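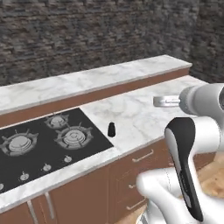 인테리어 자재 유통사 힌두멜이 주방 상판 관리 안내문을 전면 개정했다. 2016년에 나온 기존 안내문은 단 2쪽이었고, 그중 한 쪽은 매장 약도였다. 새 안내문은 111쪽이다. 회사 측은 고객 문의를 성실히 반영한 결과라고 밝혔는데, 목차를 보면 어떤 문의였는지 대강 짐작이 간다. 레몬, 식초, 김칫국물, 와인, 그리고 다시 김칫국물이다. 개정판이 가장 공을 들인 대상은 흰 바탕에 회색 무늬가 흐르는 대리석 상판이다. 짙은 색 돌을 거칠게 쌓은 벽 앞에 이런 상판을 길게 두르고 그 아래에 적갈색 나무 판을 대는 식의 조합은 보기에는 근사하지만, 안내문은 세 재료의 청소법을 각기 다른 장에서 설명한다. 주방 하나를 닦으려면 책갈피가 세 개 필요하다는 얘기다.

개정 안내문은 3/21/19부터 전국 매장에서 배포되고 있다. 첫날 서울 을지로 매장에서는 준비한 물량이 점심 전에 떨어졌다. 다만 매장 직원에 따르면 가져간 사람 상당수가 시공업자였고, 이들은 계약서에 첨부해 두었다가 나중에 얼룩 문제로 전화가 오면 쪽수를 불러 줄 생각이라고 했다. 실제로 47쪽에는 "시공 후 발생한 모든 변색은 사용의 흔적으로 본다"는 문장이 굵은 글씨로 인쇄돼 있다.

대리석이 산에 약하다는 사실은 새로울 것이 없다. 주성분인 탄산칼슘이 산과 반응하면서 표면 광택이 죽는데, 이는 얼룩과 달리 닦아서 없어지지 않는다. 업계에서는 이를 '에칭'이라 부르고, 소비자들은 대체로 다른 말로 부른다. 안내문은 음식물이 묻으면 즉시 닦으라고 권한다. 중성세제와 부드러운 천을 쓰고, 물기를 남기지 말고, 뜨거운 냄비는 받침 위에 올리라는 당부도 이어진다. 요리를 하지 말라는 문장만 없다.

석재 벽에 대한 장은 상대적으로 짧다. 표면이 울퉁불퉁한 벽은 먼지가 틈에 앉기 쉬우니 마른 솔로 위에서 아래로 쓸어내리라고 되어 있다. 가스레인지 바로 뒤라면 기름때가 배기 전에 발수제를 바르라고 한다. 발수제는 2년마다 다시 발라야 하며, 마침 힌두멜이 판매한다.

경쟁사들의 반응은 엇갈렸다. 인조석 상판을 만드는 코사는 개정판 배포 다음 날 홈페이지 첫 화면에 자사 관리 안내문을 올렸다. 전문은 "행주로 닦으세요"다. 대리석 수입업체 라우트셉은 공식 입장을 내지 않았지만, 이 회사 관계자는 전화 통화에서 "유럽에서는 자국이 생기면 세월이 깃들었다고 한다"고 말했다. 그렇다면 자국이 생긴 상판을 교환해 주느냐는 질문에는 세월은 보증 대상이 아니라고 답했다.

소비자 쪽은 조금 더 진지하다. 주방 개조 정보를 나누는 온라인 카페 '드레데로'에는 개정판을 읽은 회원들의 후기가 줄을 잇고 있다. 한 회원은 안내문을 끝까지 읽는 데 주말을 다 썼고 그동안 주방은 한 번도 쓰지 않았으니 관리에는 성공한 셈이라고 적었다. 다른 회원은 상판 위에 유리판을 깔고 그 위에 도마 매트를 깔았다며 사진을 올렸다. 대리석이 보이지 않는다는 댓글에는 "있다는 걸 제가 압니다"라는 답이 달렸다.

비용도 만만치 않다. 안내문 부록에 실린 권장 일정표를 그대로 따르면 연마와 코팅, 전용 세제를 합쳐 한 해 대략 20만 원이 든다. 부록은 이를 "합리적인 수준"이라고 표현했다. 출장 점검비는 별도이며 도서 지역은 문의하라고 되어 있다.

힌두멜은 안내문을 무료로 배포하되, 추가로 필요한 고객에게는 한 부에 2000원을 받기로 했다. 회사 관계자는 "주방에 두고 보다 보면 젖는 경우가 있어서"라고 설명했다. 표지에 방수 코팅을 한 판본은 9월에 나온다. 표지 관리법은 뒷면에 실릴 예정이다.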